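Notebook, shared bench, Gremthorpe workshop
Wednesday, started 19.40

Nimal wants us to skip the rig and go straight to building the real arm on the back bench. Genji wants to stay in the simulator until Christmas. I don't trust either plan, so I've spent the evening going over what the simulator has told us so far and what it hasn't, before anybody orders more motors.

State of things. The real arm is still a base plate, a shoulder and a box of printed parts. The Potis drivers are in, wired and smelling fine. Elbow bracket is on its third print and still has play in it if you wiggle it by hand. Kumiko thinks shims. I think the part is wrong and shims will hide it for a month. We left that one open.

Meanwhile the control code runs against a kitchen Genji set up, with a white arm from a model library standing in for ours. The stand-in is a much better arm than the one we're going to end up with and I'd like that written down somewhere before we all get used to it. Stiff joints, no cable drag, no slop at the elbow. Every time something works in there I have to remind myself whose elbow it was.
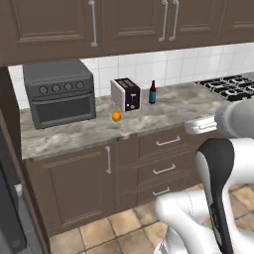 Sim kitchen, arm at the front edge of the worktop by the drawers. Toaster oven, toaster and orange on the counter.

The job for now is the orange. Find it, get the gripper over it, close, lift, put it down again further along. Yoshinori picked an orange on the grounds that it's round and bright and can't be the wrong way up. Fair enough, but that also makes it about the easiest thing in any kitchen for the vision code to find. I asked what happens with a brown onion on a brown board and got a long silence, then a change of subject.

Things I believe after tonight:

The reach planner is decent. It keeps clear of the toaster and doesn't try to go through the wall cupboards any more. The change Kumiko made to the collision margins did that, and it should carry over, as it only depends on the shapes being right.

The base position matters more than anyone has admitted. Shift the base a bit to one side and the planner picks a completely different elbow pose for the same target. On the real bench we'll be lucky to get the base down in the same spot twice. Needs a jig or dowels. I'd go for dowels.

Things I don't believe:

The grip numbers. Genji logged 50 tries and is pleased with them. I went through the log and the friction value on the fingers is the default one that came with the model, which is generous. Our fingers are going to be printed plastic with a strip of Sernden rubber glued on, and I've no idea what that does on orange peel. Neither has he. We could find out in ten minutes with a kitchen scale and a real orange, and I've written that on the whiteboard in large letters.

The timing. The simulator waits for the controller when the controller is slow. The bench won't. I put an artificial delay in the loop and the wrist started hunting almost at once – a slow nod, up and down, never settling. Took the delay out, nod gone. So we've been tuning against a machine with endless patience.

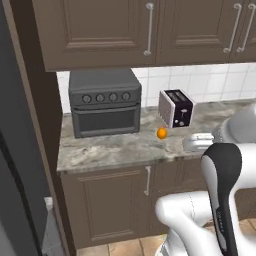 I tried the same delay with the gains halved and it settled, but the arm got so lazy that Nimal asked if it had crashed. Somewhere between the two there must be a usable setting. I'd prefer to find it on hardware, with one joint, clamped to the bench, and nothing fragile nearby. The shoulder is far enough along for that. Doesn't need the elbow at all.

Other niggle: all our target heights are measured from the top of the counter, and that counter is perfectly flat because somebody typed in that it was. The back bench has a dip in it from when the Yoshida vice lived there. Put a straight edge across and you can slide a coin under the middle. The gripper code goes down to a fixed height and closes. I'd bet on it either scraping the bench or shutting on air. Jeferson says a microswitch in the fingertip would sort it. He may be right, though he says that about most things and we've still got a bag of them unopened.

Cupboard handles are on the wish list after the orange. I've asked that it stays on the wish list. Pulling a door means the arm and the door are fighting over the same path, and with our elbow I know which one gives first.

Talked it over with Kumiko by the kettle, 21.15. She agrees on the delay, disagrees on the bracket, and thinks I'm being hard on Genji. Probably am. The kitchen is a tidy bit of work and it found the collision bug without us breaking anything. My complaint is with what gets claimed off the back of it. When the log says "pick OK" it should say which friction, which delay, which base position. At the moment it says "pick OK".

To do before next session:

Weigh and drag test, rubber strip on real orange (me).
Log friction, delay and base position with every run (Genji).
Clamp shoulder joint to bench and run it with the real loop time (me and Nimal).
Drill base plate for dowels. Check the bit size first, the last one was oversize.
Reprint elbow bracket with thicker walls, and keep the old one for Kumiko to try her shims on.
No more motors ordered until the shoulder has been run.

Left 22.05. Supply switched off at the wall, drivers unplugged, bracket on the windowsill with a note on it.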